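January, gone eleven at night

Spent the evening on the mark. I had meant to spend it on the tax papers, which have been in their folder since autumn and can evidently bear a little more of it.

The mark is a small greyish thing, a wisp, about where one would put a cup down if one were the kind of person who puts cups down without thinking. I noticed it at breakfast and have gone back to it all day, the way you go back to a tooth. It could be pencil. It could be dirt. Thibault Baudry came by to return the drill and was made to look at it. He bent down with his hands behind his back like a man at a museum and said, "It's a mark." He was an accountant for most of his life and you can tell.

My own theory is pencil, on the grounds that I do the crossword with one and get cross. Burgi Strebel, consulted by telephone, said it would be tea, because with me it is always tea. I said tea was brown. She said not the way I make it. 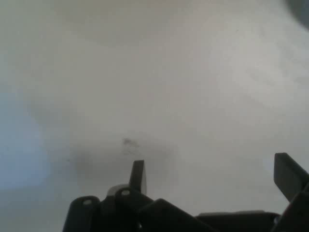
The trouble with anything pale is that it keeps a record. The old table in Ostach was nearly black and we ate at it for years in perfect ignorance. Goodness knows what was on it. You could have lost a beetroot. Then I moved, and went over to white and off-white like everyone else, and now I am someone who tilts her head under the lamp at half past nine to see whether a smudge has got fainter.

Tried: a dry cloth. A damp cloth. My thumb. The eraser from the end of the crossword pencil, which was very likely the thing that did it in the first place, so there was a certain justice in that. Each time I stood back and thought it had gone, and each time I moved my own shadow out of the way and wasn't so sure. Have not tried the bottle of Drullis under the sink, as the label has a good deal to say about gloves.

Burgi rang back at ten to say bicarbonate. She had looked it up. She also wanted to know if I'd done the tax papers, and I said I was clearing a space for them.

Supper was the last of the leek soup, eaten standing at the counter so as not to make things worse. Must buy bread, stamps, and a new lead for the lamp. Must ring Caron about the boiler, 87 for a visit before he has even taken his coat off.

Have put the fruit bowl on top of it for now.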